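Speaker notes — "Do You Need a New Mattress?"
Vollstead library, Saturday, April 29, 2023

Slide 1. Say hello, thank Maham Rizvi for the room. Mention I don't sell anything.

Slide 2. The eight-year rule. Ask who has heard it. Then ask who they heard it from. In my case it was a man standing next to a mattress. I've looked for the study behind it and haven't found one I'd put my name to.

Slide 3. "It doubles in weight from dust mites." Pause here. Mites are real, allergies are real, the doubling is a sales line. If anyone objects, ask whether they ever weighed theirs.

Slide 4. Firmness labels. No shared scale between makers. Vistach calls one "medium," Ikeda calls nearly the same feel "plush firm." Read both tags out loud, slowly.

Slide 5. Price. I slept on a $3000 Irex for 13 nights and went back to my old one. Sample of one — say so before Alaric Kincaid does.

Slide 6. What I'd look at instead: a dip you can feel with your hand, springs poking, waking up sore at home and fine elsewhere. Skip the trial-period story if we're running late.

Slide 7. Toppers. Worth trying on a flat bed, useless over a sag. Keep this to 7 minutes, it always runs long.

Slide 8. Leave up during questions.
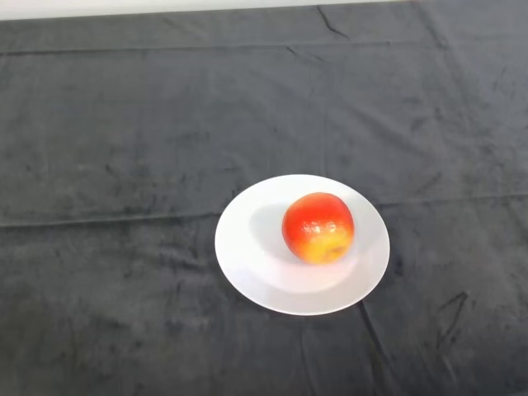 Does flipping a mattress make it last longer?
Only if it has two sleeping sides, and most sold now have one, so turn it head to foot and don't expect much.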